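Notebook, March, bench 2, morning

Carrying on with the fibre work for Plulevance. The question is the same as last month: does the blend thicken too early in the glass, and if so can we slow it down without making it unpleasant to drink. The blend is psyllium husk, inulin from chicory root and a little oat bran. Most of the trouble comes from the husk.

Made up the standard drink at 09:15. 8 g of blend in 250 ml of tap water at room temperature, stirred with a spoon for a slow count of 20, then left to stand. I am using a spoon on purpose. The magnetic stirrer gives a nicer result but people at home will not have one, and the last set of figures looked better than it should have for that reason.

Ran three grinds of husk side by side: coarse, medium and the fine one from Plarano. Same weight each, same water, same type of beaker.

Coarse: floats for a while, then swells in clumps. Drinkable at five minutes, though gritty. A thick layer at the bottom by ten.

Medium: mixes in fairly well. Even at two minutes, starting to drag on the spoon at five. By ten it is a soft gel all the way down.

Fine (Plarano): lumps as soon as it meets the water. Dry powder inside the lumps when I cut one open. If it is whisked hard it goes smooth, but then it sets faster than the other two. Would not want to swallow that at ten minutes.

The setting time matters for more than taste. A drink that gels in the glass is one that people leave half finished, and then they take the rest dry or with a mouthful of water, and that is a choking risk. The label already says to take it with a full glass and to drink another afterwards. I would like that line moved to the top of the directions and set in larger type. Have put this in the packaging file.

Second part of the morning went on the inulin. Tried dropping it by a quarter and making up the weight with oat bran. Two reasons for trying this. The tasting notes from Ekwueme said the drink was too sweet, and a fair few people on their list wrote down wind and bloating in the first week. Inulin ferments quickly in the large bowel and that is the usual complaint with it. Less of it at the start might be kinder. We could also suggest half a portion for the first week, which costs nothing and needs no change to the blend. I prefer that, to be plain about it.

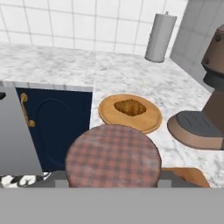 The reduced version is less sweet and a bit more like thin porridge. I don't mind it. It leaves more sediment, so the last mouthful is poor. A second stir halfway through drinking fixes most of that. Medium husk with reduced inulin is the best of what I tried today.

pH of the medium drink was 6.4 with tap water and 4.1 with the lemon flavouring in. The lemon one seemed slightly slower to thicken, but I only ran it once and the flavouring sachet was from the old batch. Not to be quoted until it has been done again.

Afternoon, from 14:00

Read through the draft leaflet sent over by Flosance. Marked it up and sent it back. Main points, so they are written down somewhere:

The word "cleanse" appears on both sides. We have no data on cleansing anything and I don't know how we would measure it. The blend adds bulk and holds water, and that helps some people go more regularly. The leaflet can say that much, in those words.

"Flushes out toxins" has to go as well. The liver and kidneys deal with waste and a fibre drink does not do their job for them.

"Works overnight" is wrong. In our own diary group most people who noticed a change did so after several days, and some noticed nothing.

There should be a line about medicines. Fibre can slow how some tablets are taken up, so the usual advice is to leave a gap, and to ask a pharmacist if unsure. There should also be a line telling people to see their doctor about bleeding, weight loss they can't explain, or a change in bowel habit that goes on for weeks. The draft had neither.

They will not like losing "cleanse" — it is in the headline. I have offered "everyday fibre" in its place.

Stock: almost 500 g of medium husk left, enough for this work if nobody borrows it for the biscuit trials. Coarse is nearly out and I don't plan to reorder. pH 4 buffer is past its date, new bottle asked for. That makes me less sure of the lemon reading above.

To do next:
Repeat lemon against plain, fresh flavouring, three runs each.
Medium husk with water straight from the fridge. Expect it to set more slowly.
Try mixing the husk with the oat bran dry before adding water, to see if the lumps go.
Ask Plarano whether the medium grind comes in a 50 kg sack or only the large bags.

Beakers left soaking overnight. The gel comes off easily if it is kept wet and is a misery once it has dried on.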